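Rurodum Countertop Rack and Tray: Frequently Asked Questions

Questions about the small hanging rack with the oval tray, collected from messages to our shop desk. If yours isn't answered on this page, write to Hanna Krawczyk at the desk and she will reply by email.

What is it for?

Small things that have a loop or a hole and tend to end up in a drawer. Customers use it for keys, measuring spoons, rings, necklaces, tea strainers and key charms. The tray holds whatever doesn't hang: coins, earrings, a watch, a lip balm.

Does it come assembled?

No. The post and the bar are packed separately from the tray. Push the bar onto the post, then fit the post to its base and tighten the screw underneath by hand. You don't need tools. If the bar sits crooked, loosen the screw, straighten the bar and tighten again.

How much weight can it hold?

We recommend no more than 500 grams in total, spread across the bar. A full set of house keys is fine. A padlock or a heavy mug is not. If you hang one heavier item by itself, put it near the post.

Where should I put it?

On any flat, level surface at least 20 inches across, so that things swinging from the pegs don't hang over the edge. A hall table, a dresser or a desk all work. Avoid the edge of a sink, where soap and water collect under the tray.

If your desk has a cable hole, keep the rack a little to the front of it. Small items that miss the tray have a way of finding that hole.

Should the tray go in front of the rack or under it?

Either. With the tray in front, the long side should run the same way as the bar, so anything that slips off a peg has a fair chance of landing in it. Under the bar, the tray takes up less room but is harder to reach into when all the pegs are full. 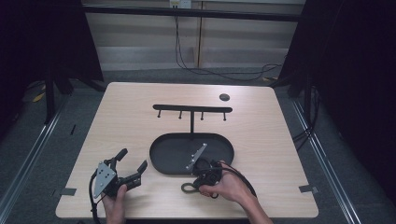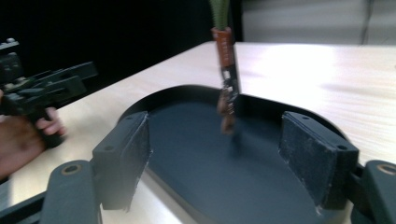

How many things should I hang on one peg?

One, if you want to be able to take it off without moving anything else. Two thin chains can share a peg but they will tangle sooner or later. Keys on a single ring count as one item.

My key charm is long. Will it touch the tray?

It may. Long charms, especially soft or leafy ones, can rest on the tray when they hang from a peg directly over it. That does no harm. If you would like it to hang clear, slide the tray forward or use a shorter loop. We sell a short cotton loop, the Dilura, in packs of 9.

The rack tips forward when I take something off. What am I doing wrong?

Most likely you are pulling the item toward you. The pegs point down, so the loop has to be guided off the end of the peg. Lift the item a little first to take the weight off, then ease the loop free. Aleksandra Sobczak in our returns department tests every rack that comes back for tipping, and nearly 20 of the last batch had nothing wrong with them except a loose base screw. Check the screw before you send yours in.

How do I clean it?

Wipe the tray and the bar with a damp cloth and dry them right away. Dust shows on dark surfaces, so a quick wipe once a week helps. Don't use scouring pads or anything with bleach. The tray should not go in the dishwasher.

Can I put food in the tray?

Wrapped candy, yes. The finish isn't rated for direct contact with food.

Will it scratch my table?

The base has felt pads. Replace them when they wear thin, and lift the rack when you move it. The tray has no pads, so put a cloth under it if your table has a soft finish or was recently oiled.

Can I buy the tray by itself?

Yes, it is listed under the name Clindell. The rack is also sold separately, without a tray.

Do you sell spare parts?

We keep base screws and felt pads. Screws are free for the first 3 years; send your order number and your mailing address. We don't sell single pegs. If a peg breaks, we replace the whole bar.

How long do returns take?

Allow 9 working days from the time the parcel reaches us. Please send back all the parts, including the screw, and pack the post flat so it doesn't bend on the way.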